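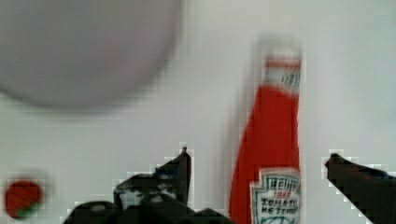

*A two-fingered gripper and a Heinz ketchup bottle on the Trultum practice table.*

Dec 29, 2025 – Good news for anyone who has been waiting patiently for Trultum's home practice kit, which goes on general sale in February at 893 pounds, with a gripper, a wrist camera and a box of 33 play-food pieces all included.
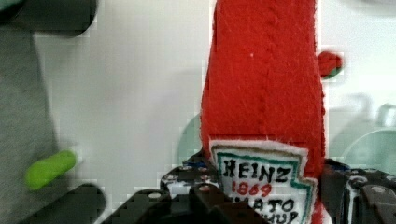

We've had the kit for 4 weeks now and have grown rather fond of it, though soft toys do ask for a gentle squeeze and the Flokine software takes some 40 minutes to set up the first time. Orders go through Wijaya, and spare fingers are sold separately.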